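Clearing a protective stop during a shelf pick in simulation

This guide covers one fault only: the arm halts partway into a reach towards an open shelf, the controller reports a protective stop, and the task restarts from home and halts again at the same point. It was written against the Nikuline kitchen set, but the steps apply to any scene with a narrow shelf above a worktop.

What the fault looks like in the log

Open the run log and go to the last entry before the stop. In our case this was step 1,163 of 2,710. The joint torque on the wrist rises over 8 steps and then crosses the limit. No contact is reported between the gripper and the bottle. If your log does show contact with the object, you have a grasp problem and this page will not help.
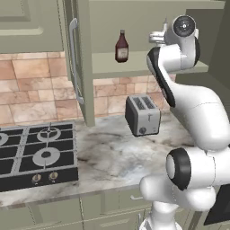 Jucélia Amaral

Pause the run with the gripper in front of the open shelf and turn on the collision shapes. The visible mesh is of no use at this stage. The cabinet door with the long vertical bar handle stands close to the shelf opening, and the physics engine may be using a much coarser shape for it than the one drawn on screen. On our build the handle and door were wrapped in a single box, which reached across the front of the opening. The planner used the fine mesh and found a clear path. The physics engine used the box and pushed back.

Fixing it

1. Stop the run and reset the scene. Do not clear the stop and resume – the arm keeps its stored target and will drive into the box again.

2. Open the cabinet asset and split the collision shape into door panel and handle. Use a plain box for the panel and a capsule for the handle.

3. Point the planner and the physics engine at the same collision file. There is one path setting for each, and both must be changed.

4. Set the planner clearance to 3 cm for the approach. Leave the grasp phase at its old value.

5. Run the reach with the gripper open and no grasp command. Watch the wrist torque, which should stay flat until the arm stops in front of the bottle.

6. Restore the grasp command and run the full task.

Do not raise the torque limit to get past the stop. Siebe Mertens tried this on the Seixas build. The run finished, but the wrist had passed through the handle, and the recorded path would have been unsafe on a real arm.

If the stop still occurs after step 6, check the elbow. A high reach from a low base can bring the upper links close to the cabinet side panel, and the log gives that fault the same code. Read the joint number next to the code before changing anything else.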